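Unine Household
Home > Laundry > Powders > Perkau Plain

Perkau Plain Laundry Powder, unscented
Item 545
Tub, 2000 g
Refill bag, 1000 g
In stock

We held off on carrying a laundry powder for a long time. Most of what arrives at the shop in the way of samples is the same stuff with a different leaf on the box, and the letter that comes with it usually says the formula is "powered by nature" and leaves out the list of what's in it. Perkau came with the list. It was also cheap, the tub was ugly, and the sales sheet was a single page. We took that as a good sign and tried it.

What it is

A plain white powder for machine washing cottons, linens and most synthetics. It has washing soda, an oxygen bleach, two surfactants, a water softener and enzymes for protein and starch. There's no perfume, no dye, no blue specks. The specks in other powders are colored salt, mostly, and we have yet to hear a good argument for them.

It's blended and packed by Rozīte, a small outfit that used to supply hotel laundries and still does, as far as we know. The home version is the same blend in a smaller tub. They told us so when we asked why the scoop looked like it came out of an industrial catalog.

What they claim, and what we think

"Cleans at any temperature." Up to a point. Oxygen bleach is slow in cold water, and so are the enzymes. On a cold wash Perkau did a decent job with sweat and ordinary dirt and a poor one with coffee and gravy. Wash stained things warm, or soak them first. Any powder that promises you otherwise should be asked to show its work.

"Gentle on fabrics." It's an alkaline powder with bleach and enzymes in it. Keep it away from wool and silk. The tub says this too, on the back, in much smaller letters than the word "gentle" on the front. We've asked them to swap the sizes.

"Leaves no residue." If you use the right amount. Double the dose in a short cycle with the drum stuffed full and you'll find white dust in the seams of your jeans, same as with any other powder.

"80 washes per tub." The sum is right at 25 g a wash, which suits a normal load in soft water. If your water is hard you'll use more and get fewer washes. We do wish powder makers would print the hard water number in the same size type, but none of them seem to.
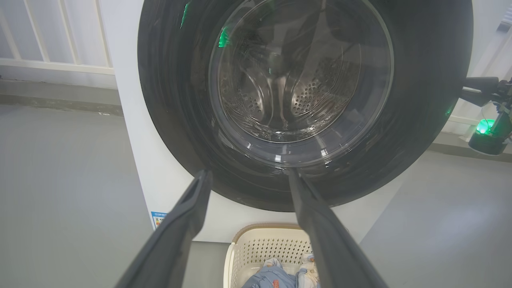

"Freshens your machine as it cleans." We'd ignore this one. A powder with bleach in it is less likely to leave the slimy film that liquids can build up over months of cool washes, and that's worth something. It still isn't a machine cleaner. If your washer smells, run it empty on its hottest setting, wipe the door seal by hand, clean the filter, and leave the door ajar afterward if you don't have small children or a cat that likes drums. None of that requires buying anything from us.

How to use it

Put it in the main wash compartment of the drawer. If your drawer clogs, use less, or put the powder straight into the drum before the clothes go in.

Soft water, normal load: one level scoop.
Hard water, or muddy sports clothes: one and a half scoops.
Half load: half a scoop. People always skip this one.
Hand wash: you can, but wear gloves. We don't think it's the right product for it.

The scoop is a level scoop. It holds 25 g when leveled with a knife and a good deal more when heaped. Every detergent company in the world knows that customers heap the scoop, and we suspect that some of them design scoops with this in mind.

Skip the fabric softener with it, at least for towels. Softener coats the loops and towels dry worse for it. Our view on softener in general is on another page and has lost us a supplier.

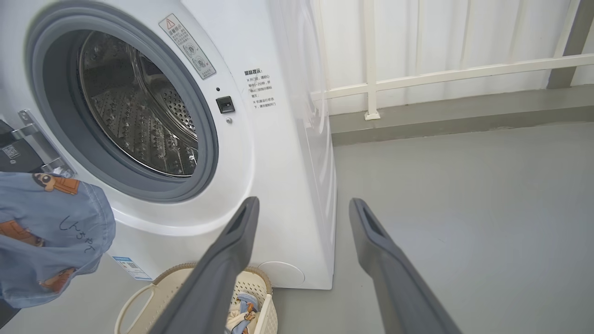 Front-loader with the door open. Wipe the folds of the rubber gasket with a dry cloth after the last load.

How we tested it

At home, on our own laundry, which is no kind of laboratory. Omid Farahani, who does the buying for this department, ran it from the start of June against the two liquids and one powder he already had under the sink. He used cut-up pieces of an old pillowcase with tomato, black coffee, engine grease and egg on them. Perkau was best on egg, level with the other powder on tomato, and useless on grease, as was everything else. One of the liquids beat it on collars. That liquid costs more and smells like a hotel lobby, but it did win and we're not going to leave it out.

What we haven't tested: whether it fades dark colors over a year or more. It has oxygen bleach in it, so we'd expect some fading, and for black clothes we'd sooner send you to the Trerkska liquid, which has no bleach of any kind. Dull name, dull bottle, does the job.

Sensitive skin

We get asked about this more than anything else. There's no perfume in it, and perfume is a common culprit. That's as far as we'll go. Enzymes don't bother most people once rinsed out, but we aren't doctors and neither is the person who wrote "skin friendly" on the lid. If you react to detergents, talk to someone qualified, start with the small bag, and use the extra rinse.

Tub or refill

The refill is a paper bag with a thin liner. It's the same powder. Two bags fill one tub, and at current prices you save very little by buying them, so please don't do it for the money. Fold the top down hard and keep it somewhere dry. Powder that has gone lumpy can still be used if you break it up, though it dissolves more slowly.

The tub is polypropylene with a snap lid. The lid is stiff. It's not child-proof, whatever it feels like, so keep it on a high shelf.

Returns

Unopened tubs and bags come back for a full refund. Opened ones, write to us and tell us what went wrong. If you followed the dose and it washed badly, we'll refund you and pass the complaint along to Rozīte.

Also in this department
Trerkska Dark Wash liquid
Washing soda, plain, paper bag
Steel scoop, 25 g, leveled edge
Mesh bag for socks, medium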